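2020년 6월 22일 고침. 접수 양식 주소가 바뀌어 3단계를 다시 썼습니다.

# 고장 난 장비를 수리점에 보내는 법

장비를 수리 보내는 일은 간단해 보입니다. 상자에 넣고, 테이프를 붙이고, 기다리면 됩니다. 저희 Teltholm 작업대에 올라오는 상자의 상당수가 정확히 그 순서를 따랐고, 그래서 원래 고장에 배송 중 고장이 하나 더 얹혀서 도착합니다. 수리비는 두 건분이 나오고 손님은 한 건분만 예상하셨으니 통화가 길어집니다.

이 글은 소형 정밀 구동 장비, 그러니까 턴테이블, 필름 스캐너, 천체망원경 가대, 회전 스테이지처럼 모터와 기어가 들어 있고 값이 애매하게 비싼 물건을 기준으로 썼습니다. 저희 말고 다른 곳에 보내셔도 대체로 통합니다. 다른 곳에 보내시는 건 조금 서운합니다만.

## 1단계. 정말 고장인지 확인하기

전원부터 봅니다. 모욕하려는 말이 아닙니다. 어댑터가 비슷하게 생긴 다른 기기 것과 바뀌어 있는 경우가 생각보다 흔합니다. 플러그가 들어간다고 전압이 맞는 것은 아닙니다. 어댑터 뒷면의 출력 전압과 본체 표기를 나란히 놓고 읽어 보세요. 12V짜리 본체에 더 낮은 어댑터를 물리면 모터가 돌기는 도는데 힘없이 돌고, 사람들은 이 증상을 "기어가 닳았다"고 진단해서 보내옵니다.

다음은 운송용 고정 나사입니다. 이사한 뒤에 움직이지 않는다면 십중팔구 이쪽입니다. Flurora의 Ronda 턴테이블은 바닥판에 이 나사가 2개 있는데, 하나만 풀어 두고 베어링이 나갔다고 하시는 분이 계절마다 한 분씩 나타나십니다.

벨트 구동이라면 벨트를 손으로 살짝 당겨 봅니다. 껌처럼 늘어났다 돌아오지 않거나 손가락이 까매지면 벨트가 수명을 다한 것입니다. 벨트만 사서 직접 갈아도 됩니다. 저희로서는 매출이 줄어드는 조언이니 조용히 넘어가겠습니다.

여기까지 했는데도 안 되면 축하드립니다. 진짜 고장입니다.

## 2단계. 손대지 말고 기록하기

뚜껑을 열고 싶으실 겁니다. 그 마음을 압니다. 저희도 그 마음으로 이 일을 시작했습니다. 하지만 수리를 보내기로 결정하셨다면 나사는 그대로 두세요. 특히 다음 세 가지는 참아 주시면 좋겠습니다.

- 다목적 윤활 스프레이 뿌리기. 하루쯤은 좋아집니다. 그다음부터는 원래 있던 그리스가 녹아 인코더 위로 흘러내립니다.
- 기어를 손으로 힘주어 돌려 보기. 웜기어는 거꾸로 돌아가지 않게 설계되어 있고, 이기는 쪽이 사람이라면 부러지는 것은 기어입니다.
- 나사를 풀었다가 "비슷한 자리"에 다시 넣기. 길이가 다른 나사 하나가 기판을 뚫고 나온 것을 본 적이 있습니다.

대신 적어 둘 것이 있습니다.

1. 모델명과 일련번호. 스티커가 지워졌으면 지워졌다고만 쓰시면 됩니다.
2. 언제 증상이 나오는지. 켜자마자인지, 한참 쓰고 나서인지, 추운 방에서만인지.
3. 소리. "드르륵"과 "끼익"은 저희에게 전혀 다른 견적입니다. 의성어를 부끄러워하지 마세요. 가능하면 휴대전화로 녹음해서 파일로 첨부해 주세요.
4. 예전에 고친 적이 있는지. 친척분이 고치셨더라도요.

마지막 항목을 숨기시는 분이 많은데 뚜껑을 열면 어차피 보입니다. 납땜에는 필체가 있습니다.

## 3단계. 접수하고 번호 받기

상자를 먼저 보내고 나중에 연락하시면 그 상자는 선반에서 이름 없이 지냅니다. 접수 양식을 먼저 작성하고 접수 번호를 받으세요. 번호는 상자 바깥에 한 번, 안에 넣는 쪽지에 한 번 적습니다. 바깥에만 적으면 상자를 뜯는 순간 물건과 번호가 헤어집니다.

양식의 증상 칸에 "안 됨"이라고만 쓰지는 말아 주세요. 짐작은 하고 있었습니다. 잘 쓴 예는 이렇습니다.

> Ronda, 33회전에서 정상, 45회전으로 바꾸면 17초쯤 지나서 느려짐. 드르륵 소리 없음. 벨트는 5월에 교체.

이 정도면 저희 접수 담당 Conceição Mota가 상자를 열기도 전에 부품 서랍을 엽니다. 반대로 시를 써 보내시는 분도 계십니다. 즐겁게 읽고 있으나 견적에는 반영되지 않습니다.

수리비 상한선 칸도 꼭 채우세요. 이 금액을 넘으면 연락해 달라는 뜻이지 이 금액까지 써 달라는 뜻으로 읽지 않습니다. 비워 두시면 저희는 매번 전화를 드려야 하고, 손님은 회의 중에 베어링 이야기를 듣게 됩니다.

## 4단계. 포장하기

원래 상자가 있으면 그걸 쓰시고, 없으면 장비보다 사방으로 손바닥 하나만큼 큰 이중골판지 상자를 구합니다. 과일 상자는 과일용입니다.

**움직이는 부분을 먼저 고정합니다.** 플래터는 빼서 따로 싸고, 톤암은 부드러운 끈으로 거치대에 묶습니다. 테이프를 톤암에 직접 붙이면 떼어 낼 때 도장이 같이 옵니다. 망원경 가대는 클러치를 풀어 둔 상태로 보내세요. 잠가 두면 상자가 떨어질 때의 충격이 전부 기어 이빨 한두 개로 갑니다.

**무거운 것은 따로 쌉니다.** 균형추를 본체 옆에 그냥 넣으면 그것은 포장재가 아니라 망치입니다.

**빈 공간을 채웁니다.** 구긴 신문지는 배송 둘째 날이면 납작해집니다. 폼 조각이나 에어캡을 넉넉히 쓰고, 닫은 상자를 가볍게 흔들어 보세요. 안에서 무언가 대답을 하면 더 채워야 합니다. 스티로폼 알갱이는 부탁이니 쓰지 말아 주세요. 통풍구로 들어가서 모터 안에 살림을 차립니다.

케이블과 어댑터는 지퍼백에 넣어 함께 보냅니다. 고장 원인이 어댑터일 때 어댑터가 없으면 저희는 멀쩡한 장비를 며칠이고 바라보게 됩니다. 반면 아끼는 음반, 카트리지, 접안렌즈는 집에 두세요.

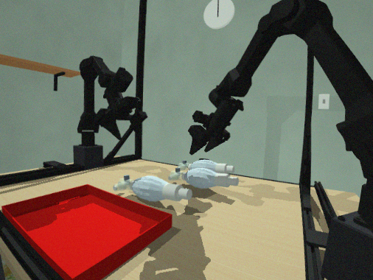 ## 5단계. 견적서 읽기

물건이 도착하면 점검 후 견적서가 갑니다. 대체로 점검비, 부품비, 공임, 반송비로 나뉩니다. 어느 수리점이든 한 줄에 "수리비 일체"라고만 쓰여 있으면 내역을 달라고 하세요. 제대로 된 곳이라면 싫어하지 않습니다.

부품란에는 모르는 이름이 나올 수 있습니다. 가령 "Morais 구동 모터, 대체품"이라고 되어 있으면 원래 모터가 단종되어 규격이 맞는 다른 모터를 쓴다는 말입니다. 이때 물어볼 것은 두 가지입니다. 회전수와 축 지름이 원래 것과 같은지, 교체 후 속도를 다시 맞춰 주는지. 둘 다 그렇다고 하면 대체품이라고 겁내실 이유가 없습니다.

견적이 장비의 중고 시세를 넘는 일도 있습니다. 그럴 때 저희는 그렇다고 씁니다. 그래도 고치겠다는 분들이 계시고, 아버지가 쓰시던 물건이라는 말이 붙으면 저희도 더 말리지 않습니다.

## 6단계. 돌려받은 뒤

바로 쓰고 싶으시겠지만 겨울이라면 상자째로 방에 몇 시간 두세요. 차가운 금속을 따뜻한 방에서 급히 꺼내면 물방울이 맺힙니다. 그다음 움직이는 부분의 고정을 풀고(1단계의 나사 이야기를 기억하세요), 받은 작업 기록과 대조하면서 증상이 나왔던 조건 그대로 돌려 봅니다.

문제가 남아 있으면 그 주 안에 접수 번호를 대고 알려 주세요. 석 달 뒤에 "그때부터 좀 이상했다"고 하시면 저희도 믿고 싶은데 증명할 길이 서로 없습니다.

상자와 폼은 버리지 마세요. 베란다에 두면 가족이 뭐라고 하겠지만 다음번에 새로 구하는 것보다는 쌉니다.

## 자주 받는 질문

**직접 들고 가도 되나요?** 됩니다. 접수 번호는 그래도 필요합니다.

**점검만 받고 수리는 안 해도 되나요?** 됩니다. 점검비와 반송비만 받고, 뒷말은 하지 않습니다.

**분해하다가 남은 나사가 있는데요.** 지퍼백에 담아 같이 보내 주세요. 몇 개인지 세지 않으셔도 됩니다.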